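Buying Handheld Grippers and Other Collection Gear: Questions We Get From Sites

Maintained by Yuxi Yao, equipment planning, Tarislow. Last revised in April. If your question is missing, send it to the planning inbox before you send a purchase request.

Do we need a robot arm to get started?

Probably not, and I would be suspicious of any quote that starts with one. A pair of handheld grippers, a head camera and an ordinary table will keep a new site busy for a good while. Arms come later, when there is a trained policy worth testing on them. Two of our sites bought arms first. Both are still paying the service contract.

Why do the grippers come in pairs?

Most household tasks we care about take two hands at some point. Opening an appliance door, steadying a plate, holding a bag while something goes in. Vendors will sell you a single unit at a price that looks friendly, then charge more for the second than you would have paid for the set. Ask for the pair price in writing.

Dirkeck or Moncombe?

We have used both. Dirkeck costs more and its sales people talk a great deal about precision. I have not seen a difference in our data that I would pay for. Moncombe is cheaper up front and slower to ship spare fingers. If your site runs every day, price a year of fingertips from each before you decide. That number moved our own comparison more than the sticker price did.

How long do fingertips last?

The brochures say one thing and our bins say another. Rubber tips wear fastest on glass and on anything with a sharp molded edge. Budget 19 spare sets per site per year and treat anything left over as luck. Do not let a vendor count "fingertip" and "finger assembly" as the same line item. They are priced very differently.

Are the marker cubes included?

Sometimes. Read the parts list. One quote we received from Peng left them out entirely and then offered them as a "tracking upgrade." You can print your own patterns, but you will need a rigid block and a mount that does not shift, and a cube that has crept a little spoils a session without anyone noticing until later. I would buy them, at a sane price.

Should we buy a furnished test kitchen?

No. I have sat through the pitch. The mock kitchens look wonderful in a slide deck and every one of them looks the same. A microwave on a wooden table, in a room with a fan and a few cables on the floor, gives you the kind of clutter a home has, and it can be put together in an afternoon with things from a discount store. Spend the difference on changing the room often.

What should we spend on props and appliances?

Less than you think on each item, more than you think on variety. Used microwaves are fine if the door hinge is sound. Turntable plates should be bought with spares. We cap any single appliance at 100 dollars unless someone can explain in two sentences what the expensive one adds. So far the explanations have been weak.

What do people forget to budget for?

Operator hours, mainly. The gear is the small part. After that: power strips, chargers, storage for raw video, shipping both ways on repairs, and a place to keep the props between sessions. Sites also leave out training time for new operators and then wonder why the first month of recordings gets thrown away.

Is the vendor's "episodes per hour" figure reliable?

Treat it as advertising. It is usually measured on one short task, with one practiced person and no resets. Ask for the task list, the reset time and the share of recordings rejected. If they will not give you all of it, plan on your own trial and nothing else.

Can we lease?

You can. Run the total over 2 years next to the purchase price before you get excited. Every lease we have been offered came out worse, and one had a clause about who owns the recordings. Send that kind of thing to legal, unsigned.

Who approves the order?

Your site lead, then me. Include both competing quotes, the spares line and the operator hours. Requests that arrive with only a brochure attached go back the same day. 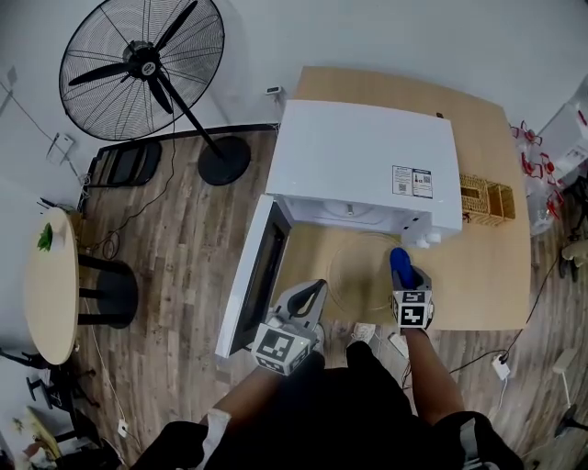

Allow extra time for anything with a battery in it, as those parcels tend to ship separately and the tracking page rarely says so.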